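3.2 Board games in the Skemholm evening programme

Attendance at the Skemholm centre rose once games were offered alongside the reading group. Members who had come alone in June were, by the second month, arriving in pairs — a change also noted by MacLeish in the Kulska survey. Xiangqi and draughts were the games most often asked for.

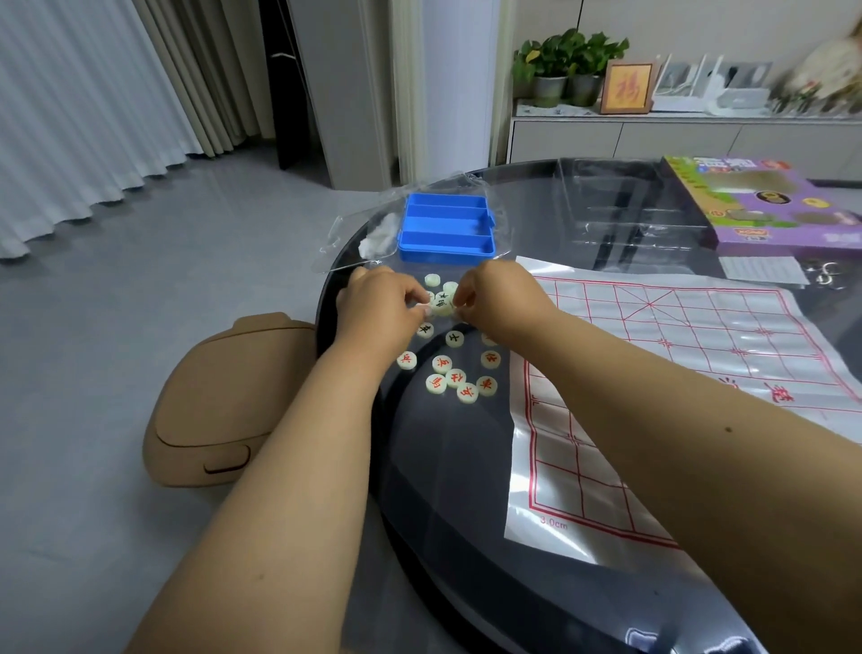 Figure 4. Xiangqi pieces on a glass table.

Staff at Kulska kept a written register of each evening, and the same form was later taken up at Skemholm. Entries recorded arrival time, company and length of stay. The two registers differ in how they treat members who left early, and we return to this point in Section 6.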